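Section 4. Bolting down the Hidar arm and setting its home position

By now you should have the base board cut and sanded. If you haven't, go back to section 3, because everything from here on assumes the arm has something solid to stand on. My first go was a clamp on a bare bench and the whole thing walked sideways every time it reached out.

You'll need the four long screws from the Heltwood kit, a hex key and a cuppa.

1. Unplug the power supply at the wall. I mean the wall, not the little switch on the cord.

2. Sit the arm on the board and mark the holes in pencil. Mine ended up 90 mm in from the front edge.

3. Drive all the screws in halfway, then go round again and snug them up. Don't lean on them - the threads in the wood will strip and you'll be starting over with a fresh bit of timber.

4. Run the cables loosely across the board. Leave more slack than you reckon you need, then swing the arm by hand through its full travel and watch that nothing pulls.

CAUTION: Keep fingers out of the elbow joint while you do this. It's a lovely smooth hinge and it will still nip you.

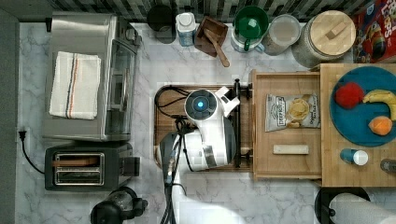
5. Plug in, wait for the light to come on, and open the Varncombe software on your laptop. Set the speed limit to 10 per cent. Leave it there for the whole first evening, even if you're itching to see it fly!

6. Move the arm to a comfy resting pose well clear of anything breakable and press Save Home. I use a base angle of 210 degrees, but that depends on which way your board faces.

7. Press Go Home three times from three different spots. It should stop in the same place each time.

Note: if the arm droops when it stops, the shoulder setting is too low. Apolline Delorme, who built hers a month before mine, runs it at 193 and I've copied her ever since.

Gripper adjustment is in section 5. Leave the jaws alone until then.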